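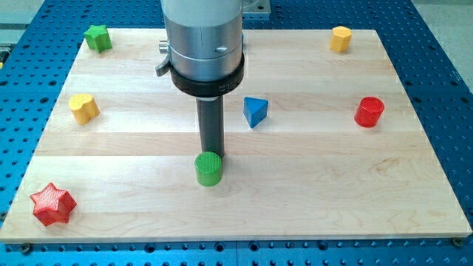 A comparison of end effectors is only as good as the conditions held fixed around it. If the arm, the work surface, the parts and the controller all change along with the tool, the results say little about the tool. In the setup used throughout this chapter, a maple board is screwed to a perforated table, and the parts are small prisms and cylinders in four colors, along with a heart and two stars. A plain rod pointing straight down serves as the baseline tool. It can push a part but has no means of closing on one, so any task it completes sets a floor for the grippers tested in Section 5.

## 5.1 What a Trial Measures

A *trial* is one attempt to move one part to a target position. A *run* is a block of 300 trials made with the same tool and the same controller settings. For each trial we record three values:

- final position error, in millimeters
- final rotation error, in degrees
- time from first contact to release

Rotation error is left blank for cylinders. It is recorded for all other parts, and the symmetry of the part must be taken into account: a hexagonal prism turned by 60 degrees matches its starting outline, while a heart does not match until it has made a full turn.

Fairclough and Meléndez used this scheme to compare two controllers, the Pritik and the Wivley, on a single arm. They found that position error depended more on pushing speed than on the choice of controller. Their runs are worked through in Section 5.4. Readers who have not met the friction cone should review it before going on to Section 5.2, where contact between a rod tip and a curved side wall is treated first.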